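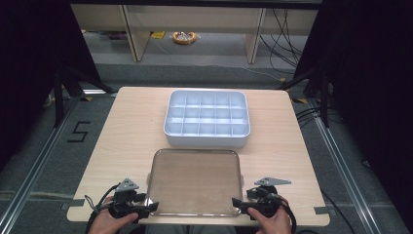
Our project reviewed the Suveo hand-held gripper kit for a student lab. Marlene Sawatzky and I tried a pair of grippers over 9 sessions in April, on small and large items. The shallow metal tray has a handle tab at each short end - good targets for the black jaws. We logged 63 trials.

Pad wear was our main complaint. Lucie Sutherland kept notes on it for the final score. 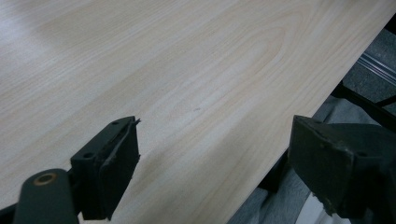 Figure 2. Wood-grain panel between the gripper fingers.

We scored the kit 6 out of 10.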